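4. Setting out your Pultton work area

Before you start, clear a patch of floor bigger than you think you need. You will need it.

4.1 Stand the backing panel upright where it won't be kicked.
4.2 Keep small fittings together in one spot. The floor has never yet returned one willingly.

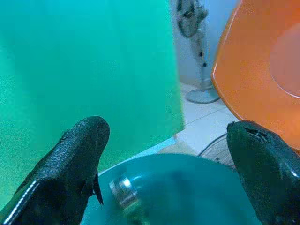

4.3 Check each fitting against the parts list, including any that have rolled on to their side.
4.4 Leave the panel alone for 7 minutes before leaning anything on it.

Note: Spare fittings are sold as part 293.

Caution: Do not tighten with pliers. The fitting will lose, and so will you.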